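News > Company announcements > Confectionery

Naltamby changes the name and wrapper of its liquorice toffee

ANUMHOLM, 3/5/26 — Naltamby, maker of boiled sweets and toffees, announces today that its liquorice toffee will be sold under the new name Zoston. The recipe stays the same. The old wrapper, with the drawing of a sailor, will leave the shops when present stocks are sold.

In February the company asked 1086 customers for their opinion. Of these, 414 wished to keep the old drawing and 120 had no opinion. The others preferred a change, and the company has listened to them. 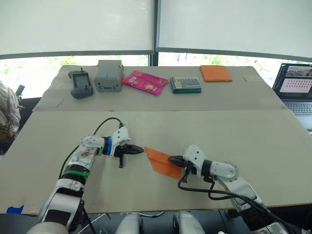
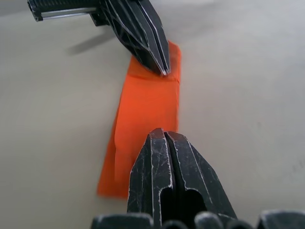
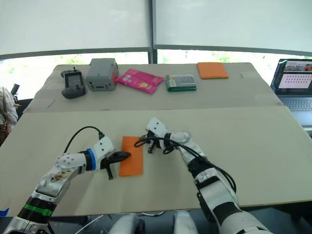
Orange material on a pale beige surface.

"We received many letters, and some were angry," said Kumiko Kobori, head of brands at Naltamby. "I understand this. People ate this toffee with their grandparents. But a sweet should be pleasant for everybody who buys it — also for those who did not like to look at the wrapper."

Zoston will be delivered first to 700 shops, and later to the customers of the wholesaler Ueda. The price of the bag does not change. Shops which still have old bags may sell them as usual and do not need to send them back.

Related news
Ueda to carry the Naltamby winter range
Less sugar in our fruit drops
New opening hours of the Anumholm factory shop

Contact the press office | © Naltamby | Back to top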